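Packed lunches for a hall booking with no fridge - how long can sandwiches sit out?

Asked by Urus, December 16, 2023

I'm doing lunch for 32 people at a family history day. The hall has a kettle and a sink but no fridge, and I'm told the power points trip if you plug in much more than an urn. I was going to make chicken and mayo, egg, and cheese and pickle the night before and wrap them singly. We start at 9 and eat at 12.30. Is that too long? It was 19 degrees in there in May but it will be a lot warmer this time.

3 answers

Answer from Tamošiūnaitė
Chicken and egg need to stay cold. The usual rule here is the 2 hour / 4 hour one. Under two hours out of the fridge in total, you can eat it or put it back. Between two and four, eat it but don't put it back. Past four, bin it. The time adds up, so making them, driving over and setting up all count.

I'd keep them in eskies with ice bricks top and bottom and leave the lids shut until noon. Put them in cold from your own fridge. An esky won't chill a warm sandwich, it only holds what you give it. A cheap fridge thermometer in each one is worth having, and you want it at 5 or under.

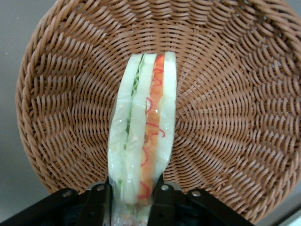
Wrap them as soon as they're cut or the edges go hard. Butter right to the crust if there's pickle or tomato in it, and label each one with the filling in texta. Put out half at 12.30 and the rest when those are gone.

Answer from Lemlem Worku
Agree with the above. I did 47 lunches for a swim meet and the eskies were the easy part, it was the labels I regretted skipping. People unwrapped things to look and then didn't want them. Egg went last. Next time I'd make 6 egg and no more.

Also ask about allergies now and do the gluten free ones first on a clean board. Keep them in a separate tub.

Answer from Kundum
just get pizza

Comment from Urus
Thanks both. Have borrowed two eskies and dropped the egg - going with cheese and pickle, chicken, and a few salad ones. Does anyone freeze the bread first?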